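Drinditz Parents' Circle: Frequently Asked Questions

For parents and guardians with a child under 4. If your question isn't covered, ask at the front desk or bring it to a meeting.

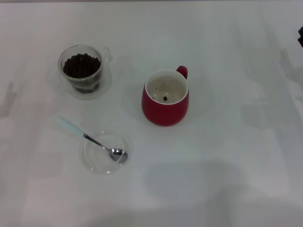

When do you meet?
Every Tuesday at 10 a.m. in the upstairs room at the Morelli Building, 405 Vustia Street. Sessions last 90 minutes. You can come late or leave early. We take January off.

Do I have to bring my child?
No. Many parents come alone, especially in the first months back at work. Babies and toddlers are welcome in the room, and you stay responsible for them the whole time. We do not offer child care.

What do people talk about?
Sleep, feeding, going back to work, arguments with a partner, grandparents, money, missing your old friends. There is no set topic most weeks. You don't have to speak.

Is this therapy?
No. Sreekumar Iyer runs the group and has two children of his own, but he is not a counselor. If you have been feeling low for more than two weeks, or you are having thoughts that scare you, please call your doctor. In an emergency call 911.

Can fathers come?
Yes. So can adoptive parents, foster parents, stepparents and grandparents who are raising a child.

How much does it cost?
A season is $26 per family. Your first two visits are free. If the fee is a problem, email us and we will waive it. We don't ask for proof of income.

Is there room for a stroller?
There is an elevator by the side door. Double strollers don't fit in it, so leave those in the lobby and bring a lock.

Can I feed my baby during the meeting?
Yes, by breast or bottle. There is a sink and a microwave down the hall. Please keep nuts out of the room.

Will what I say stay private?
We ask everyone to keep it in the room. No recording, and please don't post about other families online.

What is Plurimlow?
Plurimlow is our online message board. Members get a login after their second visit. It is for swapping clothes and gear, finding sitters and asking questions between meetings.

What happens when my child turns 4?
You can finish the season you paid for.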